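Proniston Technical Institute
Robot Demonstration Practice, Unit 5: Good Practice at the Folding Station
Last updated: August

Purpose

This handout sets out the rules for recording demonstrations with hand-held grippers. It applies to all students enrolled in the practical course and to visiting staff who use the Karam laboratory. It supplements the general laboratory rules, which remain in force. Where the two differ, the stricter rule applies.

1. Before a session

1.1 Each operator must have completed the safety briefing and signed the station log.

1.2 Walkways behind and beside the table are to be kept free of loose cable. Spare lengths must be coiled and placed away from the operator's feet.

1.3 Sleeves are to be rolled above the elbow or secured. Rings, watches and bracelets are removed.

1.4 Both grippers are opened and closed fully 10 times. A gripper that sticks or closes unevenly is taken out of service and tagged.

2. During a session

2.1 The cloth is placed on the board before recording starts and must not be touched with bare fingers until recording stops.

2.2 Grippers are held so that the cables pass along the outside of the forearms. Cables must not cross the cloth.

2.3 Movements should be slow and continuous. If the cloth slips, the operator regrasps it and carries on. Slips are part of the task and are kept in the record.

2.4 No operator works longer than 62 minutes without a break. Two operators may alternate at one station, provided each change is logged. 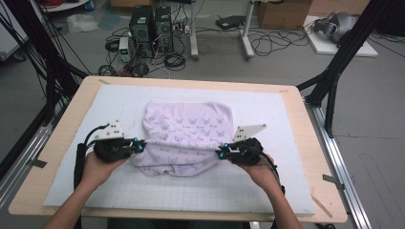 Unit 5, p. 2

With the two tips facing each other across a raised fold, the operator should keep the cloth under light, even tension. Pulling outward to flatten wrinkles is not permitted at this stage. Wrinkles on the near side are dealt with after the fold has been laid down.

3. After a session

3.1 Files are named according to the Zikex scheme and copied to the course drive the same day.

3.2 Failed attempts are marked as failed. They must not be deleted.

3.3 Faults are reported on the Fadum form, available at the laboratory desk. Reports received by noon on Tuesday are reviewed the same week.

Reading for the next unit: Section 2 of the course manual, "Grip Force and Soft Materials."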